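Grerkley home task recordings: progress report on the practice rules
To: Hanna Levchenko
22 July 2023

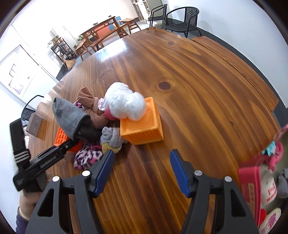 The practice rules we agreed with Bekau have been in use for the whole reporting period, and I am less sure of them than I was when we signed off. Rule 4 says the work surface must hold "only the items of the task." In sock sorting that wording falls apart. A knotted brown sock is a task item, and so is a leopard-print bundle, but the orange baskets on the same table could be targets, obstacles or clutter depending on who reads the rule. Our two reviewers read it differently, and both could point to the text.

Numbers first. We hold 1681 recordings. I pulled 300 for a full check against the rules. Of those, 52 were marked as failing at least one rule by one reviewer and passed by the other. Only 19 were failed by both. A standard that produces more arguments than failures is not measuring much, and I would not quote a compliance rate from it to anyone outside the project.

Rule 7 (keep hands clear of the working area) has the same trouble. With a hand-held gripper the operator's hand is on the tool, and with two tools one hand will often be in view of the other. Masanja's draft copied this line from a fixed-arm safety sheet, where it makes sense. I have asked them twice what "clear" means for us and have had no usable answer.

Rule 9, on glare from shiny surfaces, asks for "acceptable lighting." Acceptable to whom? It has never been used to reject anything.

Zuvik has offered to sell us an automatic checker. I advise against it for now. It would apply the same loose wording faster.

Spending is within plan. The second round of review was not budgeted and came out of the training line.

For August I propose to rewrite rules 4, 7 and 9 with a pass and a fail sample for each, then have both reviewers redo the same 300 without seeing their earlier marks. If they still disagree on rule 4, I would drop it. I need your yes or no before we book their time.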